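競輪場の夜を焼き直す　スケルトデン写真資料室、屋内自転車競技の記録写真を9月に公開

2月28日（金）

スケルトデン写真資料室は、取り壊された屋内自転車競技場の記録写真展を9月に開く。撮影者は地元紙の嘱託だったペ・ジョンデ氏で、ネガは氏が保管していたものを資料室が一括で受け入れた。総数は1,877コマ。すべて35ミリの白黒で、六日間レースと呼ばれた連続競技の夜間撮影が大半を占める。調査とプリント製作を統括するジークリンデ・シュトローベル氏に、作業の経過を聞いた。

受け入れ時の状態について、シュトローベル氏は「ベースの劣化は軽度でした」と話す。ネガは6コマずつ切られ、グラシン紙の袋に入っていた。一部の袋は糊の部分が変色し、接していた乳剤面に筋状の濃度変化が出ていたという。「まず中性紙の包材に移し、酢酸臭のあるものを別の棚に分けました。検知紙で数値を取ってから、冷蔵するかどうかを決めています。この順番は最後まで変えませんでした」

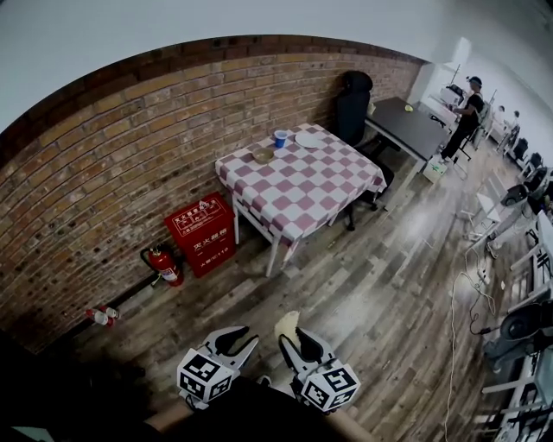 れんがの壁と板張りの床

整理で最も時間がかかったのは日付の特定である。袋の表書きは「二日目・深夜」「最終組」といった書き方が多く、年がない。担当したオ・スルギ氏は、走路脇の広告板、選手のゼッケン、周回表示板の三点を手がかりに、当時の大会プログラムと突き合わせた。

「広告板は年ごとに差し替えられるので、年の判定に使えます。ゼッケンは同じ番号を別の選手が翌年に使うため、単独では決め手になりません。周回表示板が読めるコマがあれば、前後のコマの順番まで確定できます」とオ氏は説明する。表示板が写っていないロールについては、コマ番号の連続と照明の点灯状態から推定し、目録には「推定」と明記した。

デジタル化の対象は589コマに絞った。基準は、ピントが実用範囲にあること、選手または場内設備の特定が可能であること、同一場面の連続撮影では代表の一コマを採ること。シュトローベル氏は三つ目の基準に異論があったと認める。

「競技写真では、連続する二コマの差そのものが資料になる場合があります。選手交代の場面が典型で、先に走っていた選手が次の選手の手をつかんで送り出す動作は、一コマでは読み取れません。交代に関しては例外として、連続分をすべて入れました」

複写にはライトボックスとマクロレンズを用い、一コマを露出の異なる三枚で記録して合成した。ネガの濃度域が広いことが理由だ。走路上の照明は強く、客席はほとんど光が届かない。ペ氏は走路側に露出を合わせ、現像を長めに取っていたとみられ、白いジャージの部分は濃度が高い。「単一露出でも画像にはなりますが、観客の顔と布地の織りを両方残そうとすると足りません」とシュトローベル氏は述べる。

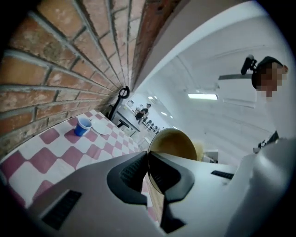

傷と塵の処理には上限を設けた。製造時や撮影時に生じたと判断できる傷は残し、保管中に付着した塵だけを除去する。判断に迷うものは手を付けない。処理前のデータは別に保存し、作業記録には座標と処理者名を残している。

展示用のプリントは39点。このうち大型のものは印画紙に直接引き伸ばし、残りはデジタルデータから顔料インクで出力する。引き伸ばしを担当するのは、暗室作業を請け負うネネント工房のイム・ミギョン氏である。

イム氏は印画紙の選択について次のように話した。「当時の新聞用プリントは硬調で、小さい判型に焼かれていました。同じ調子で大きく伸ばすと客席が黒くつぶれます。多階調紙を使い、走路は3号相当、客席は2号以下に落として焼き分けています。バンクの傾斜が上部で急になるため、その境目の覆い焼きは型紙を三回切り直しました」

粒子の扱いでは、シュトローベル氏とイム氏の意見が分かれた。シュトローベル氏は引き伸ばし倍率を抑えて粒子の目立たない寸法にそろえる案を出し、イム氏は入口正面の一点だけは粒子が見える大きさにすべきだと主張した。試し焼きを壁に掛けて比較し、その一点はイム氏の案を採った。

会場の照度は50ルクス前後に設定する。バライタ紙の銀塩プリントだけならもう少し上げられるが、同じ壁面に当時の彩色ポスターと入場券を並べるため、低い方に合わせた。会場設計のパン・ヘジン氏は、照明を上方から斜めに当て、額のアクリルへの映り込みを避ける配置を取った。「通路の幅を詰めると、向かい側の額が映ります。図面では一列多く入る計算でしたが、減らしました」という。

記録映像も一本上映する。競技場の運営会社だったファン興業が広報用に撮らせた16ミリで、音声は失われている。上映速度の決定には、周回時計の針の動きを用いた。毎秒24コマで映写すると針が実時間より速く進み、18コマでほぼ一致したため、後者を採用した。伴奏は付けない。

今後の課題を尋ねると、シュトローベル氏は未公開のネガの扱いを挙げた。客席が大きく写ったコマには一般の来場者の顔が判別できるものがあり、閲覧の範囲をどう定めるかは検討中である。目録だけは先に公開する方針で、ロール番号、推定年、判明した選手名の項目を設ける。

「ペさんには目録の下書きを見てもらっています。ご本人の記憶と表示板の読みが食い違うところが数か所あり、今のところ両方を書いています。どちらかを消す予定はありません」

展示の巡回先としてイェンデテントの市民館と協議しているが、壁面の耐荷重が未確認で、大型プリントを出せるかどうかは決まっていない。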